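积木这种东西，是会繁殖的

搬进1402室的时候，我们家的积木只有一个鞋盒那么多。后来鞋盒换成了收纳箱，收纳箱又生了个小的，再后来沙发底下自成一个省份，有自己的气候和灰尘。我一直想不通它们是从哪里来的。我没有买过那么多，孩子他爸也发誓没有买过，外婆说她只买过“一点点”。外婆口中的一点点，参考她给我们寄腊肉的分量，大家可以自行想象。

九月里我终于下了决心要整理。促成这件事的是我的左脚。凌晨去厨房倒水，一脚踩在一块大颗粒上，那一刻我把这辈子学过的普通话和方言都复习了一遍。大家总说小颗粒踩上去才疼，说这话的人想必没有在半睡半醒的时候，把全身重量交给过一块大颗粒的棱角。

整理之前我先上网看了别人怎么弄。这是个错误。有人按颜色分，有人按形状分，有人先按形状再按颜色，还有人给每一格贴打印标签，字体都是统一的。一位叫Jacobus Fourie的博主写了很长的一篇，主张按“使用频率”来分，理由讲得头头是道，配了表格。我读到一半去翻了翻我家箱子，发现使用频率最高的是一块被咬过的黄色砖，用途是喂给布偶长颈鹿。表格里没有这一栏。

最后我选了按颜色分。不需要动脑子，孩子也能参与，听上去很有教育意义。盆是在楼下那家Govoler杂货铺买的，塑料的，一个颜色一只。老板问我是不是要开店，我说差不多。

真正动手以后才发现，颜色也没有那么老实。橙色和红色在台灯底下是亲兄弟，在阳台上又互不相认。深绿和草绿要不要放一起，我跟六岁的女儿争了好一会儿，她认为草绿是“恐龙的”，深绿是“树的”，恐龙不能和树住在一起，会把树吃掉。我说有的恐龙只吃肉。她看了我一眼，那种看外行的眼神，把两只盆又推开了一点。

还有一个问题，比颜色更麻烦：拼在一起的怎么办。 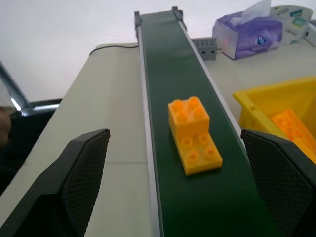

两块同色的砖叠在一起，一块方的压在一块长的后半截上，前面露出四个圆钉，像个小台阶，又像一张没有扶手的沙发。颜色是对的，整个丢进同色的盆里，从规则上讲一点毛病没有。可它到底算两块积木，还是算一件作品？我问女儿，她说是沙发。我又去问她弟弟，弟弟说是拖拉机。于是它不能拆了，因为拆掉它等于同时拆了一张沙发和一台拖拉机，这个家承受不起。

我原本的计划是一个下午弄完。到了晚饭时间，箱子见了底，盆倒是都满了，地上另外摆着一排“不能拆的”。里面有沙发兼拖拉机，有一座只有两层的医院，有一根很高的东西，据说是Nkuna。我问Nkuna是谁，姐弟俩一起叹气，好像我在饭桌上问米饭是什么。后来弄明白了，Nkuna住在Sturnumham，那是他们俩在浴缸里发明的一座城，城里有一条河，河里流的是果汁，市民上班都坐长颈鹿。

难怪那块黄砖的使用频率那么高，原来是公共交通的燃料。

再说拆的问题。允许拆的那些，也不是想拆就能拆。大颗粒说起来好拼好拆，可总有那么几对，咬得死紧，像是签过什么合同。薄的那种尤其气人，指甲抠不进去，牙咬又不体面（我咬了，不体面，但是有用）。孩子他爸经过，说你拿个勺子撬一下就行，说完去阳台收衣服了，这一去就很久，三件T恤他能收出一个季度的工作量。

勺子倒是真的好用，这一点我得给他记上。

我还顺便从箱子底下清出来一些不属于积木的东西：一枚硬币，半根蜡笔，一只袜子，以及我找了大半年的指甲刀。那只袜子我一直以为是洗衣机吃的，为此冤枉了洗衣机很久，在这里向它道歉。我还翻出一盏Lumer小夜灯，电池早漏了，里面一片绿，女儿建议放进恐龙那一盆。

分好的盆我沿着墙摆成一排，站远了看，确实舒服，有一种我也能把日子过明白的错觉。我甚至拍了照片发给我妹，她回我：能撑到周末吗？

没有撑到。第二天早上我还在刷牙，就听见客厅里哗啦一声，接着又是一声，间隔均匀，听得出来是挨个倒的。我走出去，两个人坐在一大堆颜色中间，神情很忙。女儿解释说Sturnumham发大水了，市民要全部搬到山上去，山就是沙发。我问哪个沙发，她说真的那个。

我看了看那张橙色的小沙发，它也在搬家的队伍里，由弟弟推着，发出拖拉机的声音。

盆现在都有了新的用处。蓝色的装了袜子，绿色的一只扣在长颈鹿头上，还有一只我拿去泡了豆子。积木回到了那只大收纳箱里，不分颜色，盖子照旧盖不严。“不能拆的”我腾了书架最下面一层给它们，沙发挨着医院，Nkuna太高，只能躺着。

晚上去倒水，我现在会穿拖鞋，底很厚的那种。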